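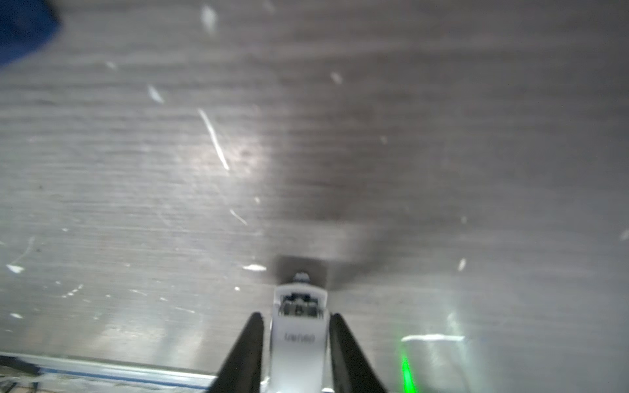

Jaltau two-finger gripper: three months on the bench

We bought the Jaltau in March to go on the small arm we already had. It replaced a suction cup that was fine on boxes and useless on almost everything else. Our shop does short runs of kitting work, mainly putting small fittings into trays and bags, and the arm handles the dull end of that. I'm reviewing the gripper only, though some of what follows will depend on your arm.

What you get

The box holds the gripper, two pairs of fingers, a mounting plate, one cable and a printed booklet. The body is white and the fingers are black. Ours came from Fluker, who had it to us in 6 days. The software is a separate download called Tuhumury, and you need to register before it will let you in.

Fitting it

Four bolts and a plug. It took me under an hour, and most of that was finding the right hex key. The booklet has the bolt pattern printed upside down on one page, so go by the holes on the plate. The cable is stiff and a bit short. Ctibor Hrubý, who looks after our machines, put a longer one on in the second week and we haven't touched it since.

In use

The tapered fingers are the best part. They get down between parts in a shallow tray without knocking the neighbours over, and they close evenly. We set the force once for plastic fittings and once for the brass ones and saved both. Switching between them takes a couple of taps.

Flat things lying on a flat table are harder. Washers and thin plates need a slow approach and the fingertips nearly touching the surface, and if your table isn't level you will find out quickly. I'd allow a good half day for setting heights. We had a few scrapes on the worktop before I got ours right.

The part finder in Tuhumury works well with dull parts under steady light. Shiny ones give it trouble, and so does glare on the table. A plain matt mat helped more than any of the settings did. Anju Ahuja on our packing bench also found that it behaves better with the blind down in the afternoon.

Wear

The counter stood at 2218 cycles when I wrote this. The fingertips have lost a little of their edge but still hold. Fluker says to check them every 500 cycles and change them at 3000, and going by ours that seems fair. A new pair isn't cheap – I'd order one along with the gripper to save paying postage twice.

Support

I wrote twice. The first time Inese Kivi answered the same afternoon with the right drawing. The second question, about an update that lost our saved force settings, took over a week and the answer was to type them in again. Write yours down on paper.

Would I buy it again?

Yes, for small parts in trays. If most of your work is thin flat stock, stay with suction. The Flurus we tried on loan last year had a stronger grip and a better cable, but its fingers were too wide for our trays and it cost a good deal more.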